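How to write an obituary for your local paper

I wrote my first one for my aunt, Ngan-ling Yu, at 11 at night, and I started in the wrong place (her job history!). Start with full name, age, town and the month she died. Then go back to birth and parents.

Next, call the paper and ask for the word limit. Ours in Plondton gave me 300, and I'd already written twice that.
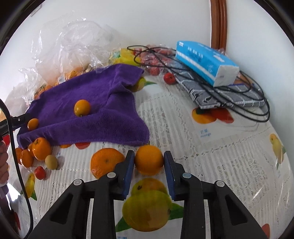
Oranges on the fruit-print tablecloth.

List survivors by closeness: spouse, kids, grandkids, then siblings. Read every name out loud to a relative. I nearly dropped the accent in Krawczyk's town, and he'd have noticed.

Put the service details last, and save 2 or 3 lines for what she loved.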